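Chapter 10
Arranging for the Small Band

In this chapter you will learn how to:
assign a role to each instrument in a group of three to five players
recognize register crowding and correct it
plan changes of density across a song
prepare a simple arrangement chart for rehearsal

Key terms: arrangement, countermelody, density, doubling, pad, register, tacet, voicing

Opening

In the previous chapter we treated the song as something that could be written on a single page: a melody, a set of words and a row of chord symbols. A song in that state is complete for the purposes of copyright and for many purposes of study. It is not yet ready to be played by a group. Someone must decide who plays, when they play, how high or low, and how loudly. These decisions together make up the arrangement.

In large ensembles the arranger is often a separate person, paid for the work and named in the program. In small bands the task is usually shared and is seldom written down. Players reach decisions by trial in the rehearsal room, and a part that was played once without complaint tends to become permanent. Much of the sameness heard in guitar bands of any period can be traced to this habit. Each player fills the space available, every section reaches the same level, and the listener is given few points at which to notice a change.
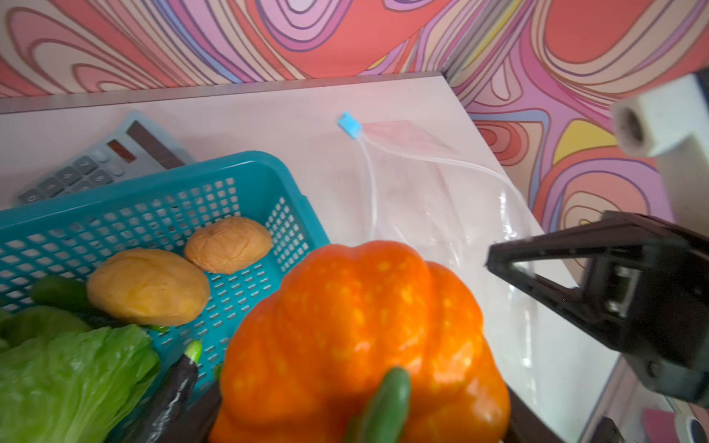
Orange bell pepper, with potatoes in a teal plastic basket.

The case of Pudar

Throughout this chapter we will refer to the work of Pudar, a four-piece group from Sasarport made up of voice and guitar, second guitar, bass and drums. Their first album, Hudholm, was issued by the Ó Ceallaigh label in a pressing of 3,000 copies. In its first year it sold 967. Reviewers were polite about the lyrics and found the record tiring to hear in full. One wrote that the songs "arrive all at once and stay there."

Before recording again, the group asked the arranger Nantana Duangkaew to go through the album with them. Her working notes, which she has allowed us to use, are reproduced in part at the end of the chapter. She did not ask the band to write different songs or to buy different equipment. Her first request was that each member bring a plain sheet of paper to rehearsal on Thursday and draw a line showing when he or she was playing in the song "Lower Harbour." All four sheets showed an unbroken line from beginning to end.

The students should attempt the same exercise with a song of their own before reading further. Use one line for each player and mark the verse, chorus and bridge along the top. Keep the sheet. It will be needed for Activity 3.

Roles

It is useful to think of any moment in an arrangement as containing a small number of roles. The melody carries the listener's main attention. The bass line supports the harmony from below and, with the drums, sets the rhythmic footing. The pad, a sustained or lightly repeated sound, fills the harmony in. A countermelody answers the main tune or moves against it, generally in the gaps between sung phrases.

A role is not the same as an instrument. A guitar may supply the pad in the verse, the countermelody in the chorus and nothing in the bridge. A bass played high on the neck may take the melody while the voice rests.

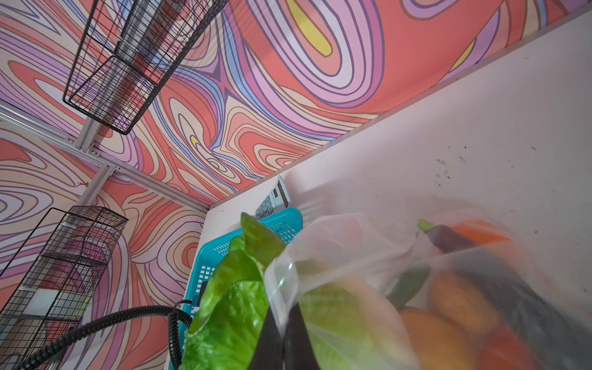

Difficulties arise when two instruments take the same role without intending to. In the first verse of "Lower Harbour," both guitars strum the same open chords in the same rhythm. The doubling adds volume and a certain roughness, and there are songs in which that is the effect wanted. In this verse the vocal line lies low, within the range of both guitars, and the words are hard to follow. Duangkaew's note reads: "Second guitar tacet until the line about the ferry. Then two notes only, above the voice."

The marking tacet directs a player to be silent. Students are often reluctant to use it, particularly when writing for friends. A player who has travelled across town with an amplifier may reasonably wish to be heard. It should be explained in rehearsal that an entry is noticed in proportion to the silence that comes before it, and that a player who waits through a verse will have more effect in the chorus than one who has been strumming throughout.

Register

Register refers to how high or low a part lies. The range just below and above middle C is the busiest in most popular music. It contains the lower part of many singing voices, the common guitar chords and the left hand of most keyboard players. When three parts share this range, the ear has trouble telling them apart, and turning one of them up will seldom help. The usual remedy is to move a part by an octave, to thin a chord to two notes, or to give one player a rest.

The choice and spacing of notes within a chord is called its voicing. A six-string guitar chord of G major contains only three different pitches by name, several of them repeated. Removing the repeated notes leaves the harmony intact and frees space for the voice. Guitarists who learned from chord diagrams may find this awkward at first and should be given time to practise the smaller shapes.

Density

Density describes how much is happening at once. It depends on the number of parts, the number of notes in each and the length of those notes. It should be planned across the whole song, since a chorus will sound full only if the music before it has been thinner. We recommend working backward: decide which bar is to be the densest, then reduce the sections on either side of it.

Section 10.1 begins with the rhythm section and considers how bass and drums may share the marking of the beat. Students without access to a drummer may complete the exercises using hand claps and a recorded bass line.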